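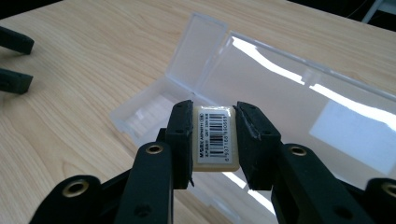 Alasdair Cowie meinte neulich am Telefon, ich solle doch endlich mal aufschreiben, wie ich meine Anschlussfinanzierung hingekriegt habe, er stehe jetzt nämlich selbst davor und verstehe von dem Brief seiner Bank nur die Anrede. Na gut, dann mal los!

Kurz zu mir: Ich habe vor fast zehn Jahren eine Wohnung gekauft, finanziert über die Melell Bank, und im Mai lief meine Zinsbindung aus. Restschuld: 89 Tausend Euro und ein bisschen was. Ich bin keine Beraterin und darf euch rechtlich auch gar nicht beraten, ich erzähle nur, wie ich vorgegangen bin. Und was ich beim nächsten Mal früher machen würde.

Schritt 1: Die alten Unterlagen rauskramen

Ihr braucht den Darlehensvertrag, den letzten Jahreskontoauszug und den Tilgungsplan. Im Vertrag sucht ihr nach dem Ende der Sollzinsbindung. Das ist der Tag, an dem der vereinbarte Zinssatz endet, und meistens ist der Kredit da noch lange nicht abbezahlt. Ich hatte das jahrelang durcheinandergeworfen und dachte ernsthaft, mit der Zinsbindung wäre auch die Wohnung bezahlt (mein Gesicht am Küchentisch könnt ihr euch vorstellen).

Im Tilgungsplan steht dann die Restschuld zu genau diesem Tag. Die Zahl schreibt ihr euch groß auf einen Zettel, mit der rechnet ihr ab jetzt. Falls ihr zwischendurch Sondertilgungen geleistet habt, stimmt der ursprüngliche Plan nicht mehr, dann bei der Bank einen aktuellen anfordern. Hat bei mir ein paar Tage gedauert.

Schritt 2: Rechnen, was monatlich geht

Bevor ihr irgendein Angebot anschaut: Was könnt ihr im Monat wirklich zahlen? Ich habe meine Kontoauszüge von einem halben Jahr durchgesehen und alles zusammengezählt, auch den Kram, der nur einmal im Jahr kommt – Kfz-Versicherung, Grundsteuer, die Nachzahlung beim Hausgeld. Was danach übrig blieb, war weniger als gedacht.

Die grobe Formel für die Rate geht so: Restschuld mal (Sollzins plus Tilgungssatz), geteilt durch zwölf. Ein Rechenbeispiel mit runden Zahlen: 100 Tausend Euro Restschuld, 4 Prozent Zins, 2 Prozent Tilgung, macht 6.000 Euro im Jahr, also 500 Euro im Monat. Mit der niedrigen Tilgung zahlt man natürlich ewig. Ich hab deshalb so viel Tilgung genommen, wie mein Zettel hergab, ohne dass mir bei der nächsten kaputten Waschmaschine der Schweiß ausbricht. 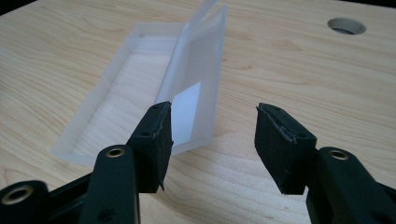
Schritt 3: Angebote einholen, und zwar mehrere

Die Hausbank schickt von sich aus etwas. Bei mir lag das Schreiben irgendwann im Briefkasten, schon fertig zum Unterschreiben, mit vorausgefülltem Kreuzchen und allem. Sehr bequem! Ich hab es erst mal liegen lassen und bei der Drakum Bausparkasse und über die Vermittlung Baird zwei Vergleichsangebote angefragt.

Damit ihr nicht Äpfel mit Birnen vergleicht, gebt überall dasselbe an: gleiche Restschuld, gleiche Zinsbindung, gleiche anfängliche Tilgung, gleiches Auszahlungsdatum. Dann könnt ihr den Effektivzins nebeneinanderlegen und die Restschuld am Ende der neuen Zinsbindung gleich mit. Fragt außerdem nach:

- Sondertilgung: wie viel pro Jahr, und kostet das extra?
- Tilgungssatzwechsel: wie oft darf man rauf oder runter?
- Bereitstellungszinsen: ab wann fallen die an?

Schritt 4: Mit der Hausbank reden

Mit den zwei Angeboten in der Tasche bin ich zu Melell gegangen. Ich war furchtbar nervös und hatte mir einen Satz zurechtgelegt: „Ich würde gern bleiben, aber zu diesem Zins nicht.“ Die Beraterin hat sich die Unterlagen angeguckt und gesagt, sie meldet sich. Zwei Tage später hatte ich ein besseres Angebot im Postfach. Nicht das allerbilligste, aber so nah dran, dass sich der Wechsel für mich nicht mehr gelohnt hätte.

Schritt 5: Wechseln oder bleiben

Wer wechselt, muss die Grundschuld abtreten lassen. Das regeln die Banken weitgehend untereinander, ihr zahlt die Gebühren für Grundbuch und Notar. Lasst euch den Betrag vorher ausrechnen und zieht ihn von der Zinsersparnis ab. Die neue Bank will außerdem Gehaltsnachweise, Grundbuchauszug und Wohnflächenberechnung sehen, plant also ein paar Wochen ein. Wer bleibt, unterschreibt und heftet ab.

Und noch was zum Forward-Darlehen: Damit sichert man sich den Zins schon lange vor Ablauf, zahlt dafür aber einen Aufschlag. Ich hatte keins. Wer bei dem Gedanken an steigende Zinsen schlecht schläft, kann sich so eins ja mal durchrechnen lassen.

Zuletzt aktualisiert: Mai

Kommentare

Bultadon
Danke, das mit dem Tilgungsplan nach Sondertilgungen wusste ich nicht. Hab gleich bei meiner Bank angerufen, die schicken einen neuen.

Kellerkind
Gilt das mit der Abtretung auch, wenn die Grundschuld damals höher eingetragen wurde als das, was jetzt noch offen ist?

Die Autorin
@Kellerkind Bei mir war sie auch höher, laut Beraterin ist das normal. Frag aber vorher, ob die ganze Summe abgetreten wird oder nur ein Teil, danach richten sich die Gebühren.

Ute
Wir haben gewechselt und die Unterlagen haben über zwei Monate gedauert. Also lieber früh anfangen!!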